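Review: Stamorix Portable Vocal Booth and Recording Kit
Llanos Music Resource Center, Equipment Reviews
August 15, 2026

The Stamorix kit is sold to rappers and singers who record at home. It consists of a folding vocal shield, a condenser microphone, a two-channel interface and a license for the company's beat library. The Center purchased one in January for its loan collection, and members have since used it on mixtape and demo projects. This review covers the second production run, which corrected the loose stand clamp reported by early buyers.

Setup

Assembly requires no special skill. The shield opens on two hinges and locks to the stand with a single knob. The printed guide places the microphone too close to the foam, and members who followed it obtained a dull, boxed-in vocal. Moving the microphone forward by the width of a hand corrected the problem. 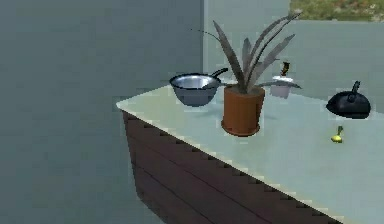 Room noise remains the chief limitation of any shield of this type. The Stamorix model reduces reflections from behind the microphone and does little about those arriving from the side. Kitchens are the hardest test, and many first verses are recorded in one. A long, flat countertop returns a good deal of sound to the microphone, and a metal saucepan left standing on it may ring in sympathy with a loud ad-lib. A closet or a carpeted bedroom is a better choice. Where neither is available, a folded blanket over the nearest hard surface is recommended.

Sound quality

Hugo Baudry, who engineers the Center's open sessions, compared the kit with the Testard microphone kept in our main room. The Testard has a smoother top end and handles sharp consonants with less effort. The Stamorix is brighter, and on fast, closely delivered verses that brightness helps the words come through. Doubled vocals needed a modest cut in the upper range before they sat properly over the beat. Low voices fared well. The interface is quiet at moderate gain – noticeably less so when turned fully up.

The beat library

The library contains 300 instrumentals, most of them in current trap and drill styles, with a small group of sample-based loops in the manner of older East Coast records. The drums are well recorded. Variety is limited, and several tracks share the same snare and hi-hat pattern. Nayeli Ayala used 16 bars from one of the slower loops on her Jaduvthorpe showcase entry and reported no difficulty with clearance. Members should nonetheless read the license before a commercial release, as it requires a separate agreement once a song passes 2000 paid downloads.

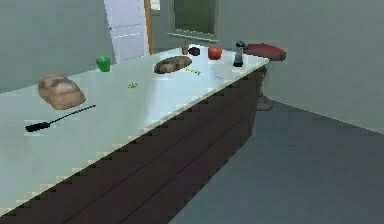
Recommendation

The kit is recommended for artists preparing demos, guide vocals and independent releases. Those who already own a serviceable microphone would do better to buy the shield alone. The Center's copy may be borrowed by any member in good standing, and requests should be made at the equipment desk. Cables are issued separately and must be returned with the case.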